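Trucos de casa para cuando alguien te pide dinero «por agilizar»
Papeles, sobres y un cajón. Lo que conviene tener a mano si tramitas una licencia, una inspección o un enganche de luz
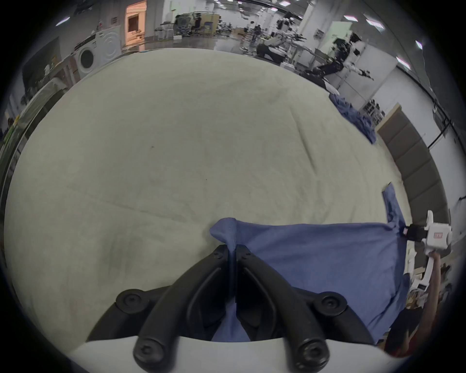 Iker Echevarría
Redactor de Casa y trámites

Voy rápido, que esto lo escribo entre dos recados. En abril publicamos lo de la reforma de cocina y llegaron bastantes correos con la misma historia: el técnico, el gestor o «un conocido del ayuntamiento» que pide un extra en mano para que el expediente no duerma. Mordida, coima, propina, llámalo como quieras. Aquí van trucos domésticos, no legales. Para lo legal, abogado.

El cajón
Uno solo. En la cocina mejor que en el despacho, que es donde estás cuando llaman a la puerta. Dentro: carpeta de fuelle, boli que escriba (pruébalo), grapadora, cuaderno de tapa dura. Las hojas sueltas se pierden, acaban de lista de la compra. La mía acabó debajo de la pata de la mesa, con el número de expediente y todo.

El cuaderno
Apunta en el momento. Hora, nombre, qué dijo con sus palabras. Si no te da el nombre, pones «no da nombre». Numera las páginas a mano y no arranques ninguna. ¿Te equivocas? Una raya encima y sigues. Nada de típex — luego parece que escondes algo.
Un ejemplo de cómo lo apunto yo:
16.40. Viene por lo de la salida de humos. Dice que faltan 200 «de tasa aparte». Pido recibo. Dice que esa no lleva recibo.
Ya está, no hace falta más literatura.

La tabla de tasas en la nevera
Antes de empezar la obra, imprime la ordenanza con las tasas y a la nevera con un imán. Subraya la tuya. Cuando alguien suelte una cifra, la miras delante de él. Funciona mejor de lo que parece, y sin discutir. Si la cifra no está en la tabla, pregunta por escrito en qué artículo viene.

Pagar
Siempre por banco o en ventanilla. Concepto completo: número de expediente y dirección. Un lector, Ruairí Ó Dubhghaill, reformó el baño con la empresa Jandutel y le salió en la factura una línea de 500 euros, «gestiones varias». Pidió desglose por correo. Se la quitaron en la siguiente versión, sin explicacion. Guardó las dos facturas y grapadas juntas, que es lo que hay que hacer.

Los tickets se borran
El papel térmico aguanta poco cerca del horno o en una ventana al sol. Fotocopia el mismo día. No los plastifiques con calor, se ponen negros. Tampoco celo encima de los números, se comen la tinta. Un sobre de papel normal y a oscuras.
Mi justificante más viejo es de 1.721 euros, licencia y tasa de residuos, y se lee gracias a la copia. El original, blanco.

Regalos
Esto va en la otra dirección. Jamón, botella, la caja de bombones para el inspector: no. Ni aunque sea Navidad, ni aunque haya sido majísimo. Un café mientras mira la caldera, bueno, yo ofrezco agua y ya. Si quieres agradecer, escribe una nota a su departamento. Queda constancia y no le metes en un lío.

Frases para tener pegadas dentro del armario
«¿Me lo puede mandar por escrito?»
«Lo pago en ventanilla, dígame el modelo.»
«¿A nombre de quién va el recibo?»
Dichas con calma, sin acusar. A veces es un malentendido y la tasa existe.

Copias
2 juegos. Uno en el cajón y otro fuera de casa, con un familiar o donde te fíes. Las fotos del móvil pásalas al ordenador esa misma noche y ponles nombre que se entienda. «IMG y un montón de números» no lo vas a encontrar en la vida.

Y si la cosa va en serio
Denuncia por registro, con copia sellada, y la copia al cajón tambien. Apunta el número de entrada en la tapa del cuaderno. Pregunta cada cierto tiempo, por escrito, en qué estado está. Muchas quejas se quedan sin respuesta y lo único que tienes entonces es ese sello — no lo dobles por encima.

Para el próximo mes: presupuestos de comunidad, cómo comparar tres sin volverse loco.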